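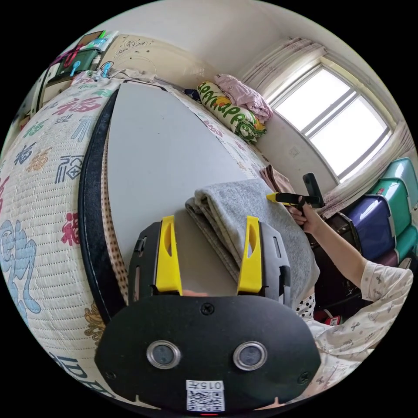
What We Do

Trollitix is a household textile service based in Mitstead. We fold, sort and put away bedding and clothing in private homes, and we write the folding specifications our own crews work from. The current set covers 172 item types.

Work is done on the customer's bed. A mattress gives a wide, soft surface at a usable height, and a quilted cover holds knitwear in place better than a bare table does.
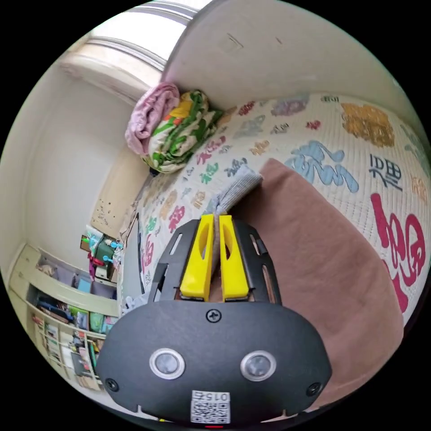 Items are handled one at a time, heaviest first. Blankets are folded in layers with the thick edge facing out - this keeps the stack square on a shelf. Ribbed cuffs and waistbands are laid flat before any fold is made.

Hooded garments have their own procedure, in 3 stages: hood, sleeves, body.

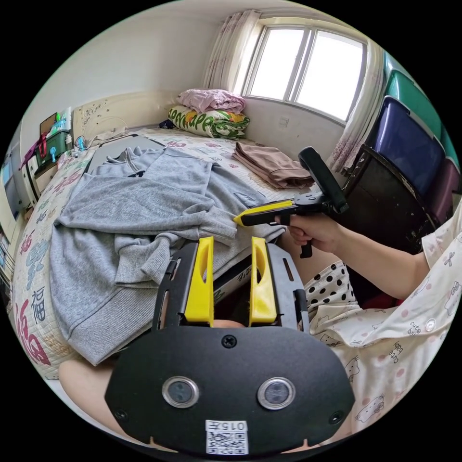 Sleeves cross the chest at cuff level and are not tucked into the hood. Bookings in the Mwakalinga district are limited to Thursday.

Last updated: April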